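# The Prasberg Bottle Brush

I wash a lot of bottles. Water bottles, cold brew bottles, the tall skinny ones my kids bring home from practice and forget in their bags until October. So when I started this little shop, a decent bottle brush was the first thing I wanted on the shelf, and it took me longer to get right than anything else I sell!

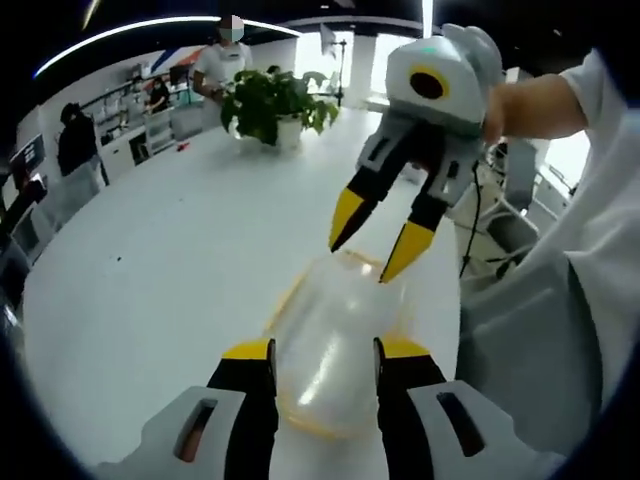 My old brush was one of those twisted wire ones. You know how they go: the tip wears down, the bare wire starts scraping, and then one day the whole head slides off inside and you're standing at the sink shaking a bottle upside down. I went through two of those in a single winter and got fed up.

The Prasberg has a solid core under the bristles, so there's no bare wire at the end. The bristles are medium stiff. I tried a softer set first (my friend Macario Aguirre, who runs the coffee cart at the farmers market, had that version for a month) and it was lovely on glass but useless on dried milk. Macario handed it back and asked for something meaner. This is the meaner one.

## What you get

- One brush, 40 cm long with the handle
- A small straw brush that clips into the handle
- A hanging loop, cotton, replaceable

It comes in Idia blue or plain cream. The cream does stain if you do a lot of tomato or turmeric, and I'd pick the blue for that kind of kitchen.

## Will it fit my bottle?

If the neck is 20 mm across or wider, yes. It's a squeeze at 20, and you'll want to turn the brush as you push. For narrower necks, get the Brunda, my slim one, or just use the straw brush with a bit of dish soap and some patience.

I use mine on thin plastic bottles too, the kind I save for watering seedlings. Go easy on those, they dent when you lean on them.

## Looking after it

Rinse it, shake it, hang it up head down. Top rack of the dishwasher is fine for the brush, but take the cotton loop off first or it goes gray and sad. I've had my own going for 9 months and the bristles are a little splayed near the top, nothing worse.

Replacement heads are listed on the Yorath page with the other spare parts (they share a fitting, which makes my life much easier). Heads twist off to the left. If yours is stuck, run it under hot water for a minute and try again with a dry towel.

Orders go out from my garage twice a week. If you want both colors, leave a note at checkout and I'll put them in one box!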